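Large work table rocks and slides on a floating floor

Posted by birnau_unit4 in Home and Garden > Furniture

I have a big work table in the spare room that I use for cutting card, wrapping parcels and helping the kids with school projects. It's a Udier, bought second-hand, and it stands 705 mm high. The house was built in 2001 and the floor in that room is wood-look boards laid over a concrete slab. I believe they are the click-together floating kind, but they were here when we moved in.

The table does two things I'd like to stop. It rocks when I lean on one corner, and it creeps toward the window over a few weeks. I've measured a gap of 2 mm under one leg when the other three are touching. In the old flat we had carpet and it never moved.

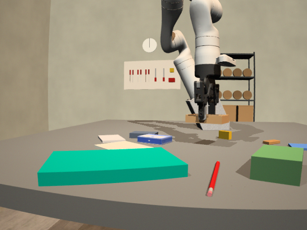
Tabletop with the teal slab at the front, red pencil and green block to the right.

So far I have tried folded cardboard, which went flat within a month, and felt pads from the supermarket, which stopped the scratching but made the sliding worse. I don't want to glue or screw anything to the floor. I would also prefer not to cut the legs.

Is it the table or the floor that's out? And what do people put under the feet of a heavy table on this type of floor? I'm in Birnau if the answer depends on what the local shops carry.

3 replies

Dhanial
Accepted reply

Work out which one is at fault before you buy anything. Turn the table a half turn on the same spot. If the gap stays with the same leg, the table is out. If the gap stays in the same corner of the room, the floor is out. If it moves somewhere else, it's a bit of both, and you should treat it as a floor problem.

If it's the table, check the leg bolts first. Second-hand tables have usually been taken apart and put back together in a hurry, with the bolts done up while the thing was upside down. Loosen all of them half a turn, stand the table on its feet on the flattest floor you have (a garage slab is good), push down on the middle and tighten them again a little at a time, going corner to corner. That alone can take out a small gap.

If it's the floor, you want adjustable feet. Look at the bottom of the legs, as many tables have a threaded insert under the plastic cap. Take the cap to the hardware shop so you get the right thread. Wind the short leg out until a sheet of paper just drags under it, then do up the lock nut. If there is no lock nut it will wander and you'll be doing it again by winter.

For the sliding, felt is the wrong material. Felt is for chairs that you want to move. You want rubber or a firm silicone cup. Get the non-marking kind, and look under them after a few weeks to be sure they aren't leaving a stain. Some black rubber does discolour vinyl and the mark doesn't come out.

Wipe the floor and the feet with a damp cloth and let them dry fully before you put the cups on. Dust is half the reason things creep.

udier_owner_nsw

I had the same trouble and just put a rug under it. Fixed.

The rug was $400 though, so maybe try the rubber ones first.

hitero71

Agree with most of the first reply. A few extra points on floating floors.

A floating floor has to move with the seasons. It isn't fixed to the slab and there should be an expansion gap at the walls, hidden by the skirting or beading. If you press on the boards with your foot near that corner and feel them dip, there is a hollow in the slab underneath. In that case the gap under your leg will change depending on what's on the table, and no amount of winding feet in and out will get it perfect. Shifting the table a little further from the wall is often enough to get off the hollow.

Don't use small hard feet on these boards. The weight of a heavy table on four narrow points can dent the surface or open a joint. Use the widest cup that fits.

Also, don't store everything heavy at one end. I kept paper reams at one end of mine and it had a slight twist by the time we sold it.

Comment from birnau_unit4

Thanks everyone. I did the half turn test and the gap stayed in the same corner of the room, so it's the floor. The boards do dip slightly there if I stand on them. 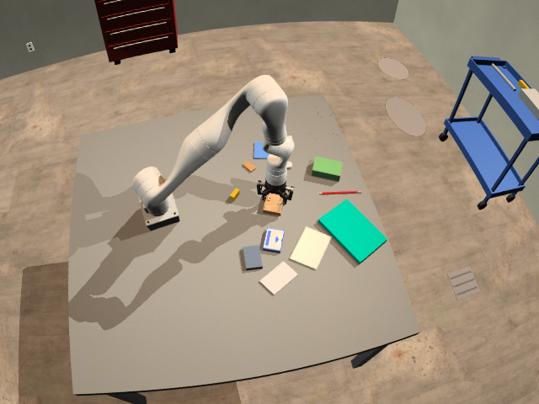 Near edge of the table with the thin dark rim, and the wood-look floor underneath.

I've ordered wide silicone cups. The leg caps came off with a butter knife and there is a thread inside, so I'll take one down to the shop and match it. Does it matter whether the adjustable feet are steel or plastic if they're going to sit inside a cup anyway?

Comment from Dhanial

Steel thread, plastic base if you can find it. Check the base fits inside the cup before you pay, and leave the lock nut where you can reach it with a spanner.

Comment from hitero71

Same here. Give it a week to settle and then check the height again.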